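Zeleke Tabletop Sealer, Matte, by Enwood
Item 1408

If you've ever set down a glass and come back to a pale ring, you already know why we love this stuff! Zeleke is a thin, wipe-on sealer for desks, workbenches and dining tables, and it dries to a flat finish that still feels like a tabletop under your hand — no sticky shine, no thick plastic skin.

Sand lightly with 100 grit, then 200, and wipe away the dust. Put on 2 thin coats with a lint-free cloth, and let the first one dry overnight. Thin really does mean thin (we all pour too much the first time). Leftover sealer keeps well if the lid is pressed down tight and the can is stored indoors.

Available in Clear, Livbridge Gray and Hemuna Brown. The gray is new since May and it's already our favorite in the shop. Tinted colors can shift a little from batch to batch, so stir two cans together for a big table. 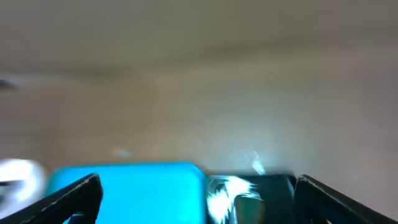
Muted colors are where a matte finish really gets to show off. Gray and brown tones drift into each other softly across a surface, and anything bright you set down, like the blue piece with the rounded corners, pops right out! Order a sample pouch first if you're torn between the two tints, and try it on the underside of the table.

Cleanup: mild soap and water.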